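Die Spätschicht

In der Halle von Flistholm roch es im November nach Maschinenöl und nach dem Kaffee aus der Spätschicht. Ich war seit 15 Jahren im Betrieb, die meiste Zeit davon in der Sortierung, und man hatte mich gefragt, ob ich für 300 Stunden an den Versuchstisch wechseln wolle. Die Arbeit sei leicht. Ich solle hinlegen, zusehen und aufschreiben.

Ich sagte ja, weil meine Knie nicht mehr gern am Band standen.

Der Versuchstisch war blau und voller Löcher, und er stand in dem Teil der Halle, in dem früher die Rückläufer aufgestapelt wurden. Die Steuerung kam von einer Firma namens Sturkance. Auf dem Bildschirm daneben lief ein Programm, das Fekow hieß, und wenn Fekow etwas nicht verstand, schrieb es »Warte«. Dann wartete man. Manchmal schrieb es nach einer Weile »Bereit«, manchmal musste ich nach oben telefonieren.

Die Aufgabe war immer dieselbe. Kleine Formen auf einem Brett, verstreut, und am Ende sollten sie sortiert sein. Mal nach Farbe, mal nach Form. Meine Enkelin konnte das mit zwei Jahren, allerdings auch nur, wenn sie Lust hatte.

In der ersten Woche ließ die Maschine viel fallen. Sie fuhr hin, blieb stehen, fuhr ein Stück zurück, kam wieder. Ich schrieb die Uhrzeit auf und was danebengegangen war. In der zweiten Woche ließ sie weniger fallen, brauchte aber länger. Ich schrieb auch das auf. Die Zylinder mochte sie, wenn man so sagen darf. Bei den Sternen hing alles davon ab, wie sie lagen. Ich fing an, sie vor dem Start ein wenig zu drehen, bis von oben die Anweisung kam, das zu unterlassen.

Am Abend des 30. November 2025 sollte es ein Durchgang werden, den sich die Leute von Entwistle ansehen wollten. Entwistle war unser größter Kunde. Sie packten Haushaltswaren in Kartons, in drei Hallen, und sie wollten wissen, ab wann man dafür weniger Leute brauchte. So stand es natürlich nicht in der Einladung. Dort stand »Austausch zum Stand der Technik«.

Ich legte die Teile aus. Zwei rote, zwei grüne, zwei gelbe, zwei blaue, ohne Ordnung, wie es vorgeschrieben war. Dann trat ich hinter die Linie.

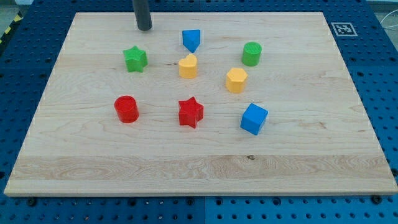 Und wenn eine Tasse dabei ist, fragte jemand aus der Gruppe von Entwistle, eine Tasse mit nassem Henkel, und daneben ein Tuch, das halb darüberliegt, macht sie das dann auch?

Von Sturkance kam eine lange Antwort. Es ging um Datenmengen und um das nächste Jahr. Ich hörte nur mit einem Ohr zu. Ich sah auf den Bildschirm, und auf dem Bildschirm stand »Warte«.

Wir warteten. Jemand hustete. Dann kam »Bereit«, und die Maschine fing an.

Sie nahm einen roten Zylinder und trug ihn an den Rand. Sie nahm den roten Stern, und ich merkte, dass ich die Luft anhielt, weil er so lag, wie ich ihn früher gedreht hätte. Ich hatte ihn nicht gedreht. Er war einfach so hingefallen. Sie bekam ihn und stellte ihn ab. Beim Herzen griff sie zweimal daneben, beim dritten Mal hatte sie es. Der blaue Keil kippte um und blieb liegen, und Fekow schrieb wieder »Warte«.

Bis alles sortiert war, vergingen 200 Sekunden. Ich hatte die Zahl im Heft, bevor sie auf dem Bildschirm erschien.

Die Leute von Entwistle nickten. Einer fragte, wie lange ein Mensch dafür brauche, und weil niemand antwortete, sahen alle mich an. Ich sagte, das habe man mich noch nie messen lassen.

Also maßen sie es. Ich legte die Teile noch einmal aus, jemand drückte auf die Uhr, und ich sortierte. Es war ein komisches Gefühl, dabei beobachtet zu werden. Ich griff mit beiden Händen zu und dachte an nichts. Am Schluss stieß ich mit dem Ärmel gegen den gelben Sechskant, und er rollte vom Brett. Ich bückte mich und hob ihn auf, trotz der Knie, und legte ihn zu dem Herzen.

Die Zeit sagte mir keiner. Sie redeten schon über die Fahrt zum Hotel.

Als sie weg waren, schaltete ich den Bildschirm aus und räumte die Becher zusammen. Es waren viele Becher, auf der Fensterbank, auf dem Schaltschrank, einer sogar auf dem Boden neben dem Tisch. In manchen stand noch Kaffee. Ich goss ihn aus, spülte die Becher in der kleinen Küche und trocknete sie mit dem Tuch ab, das dort immer hing.

Dann ging ich zurück und trug die letzte Zeile ins Heft ein. Unter »Bemerkungen« schrieb ich: Keil umgefallen, Sechskant gerollt. Beim Sechskant ließ ich die Spalte »Verursacher« frei.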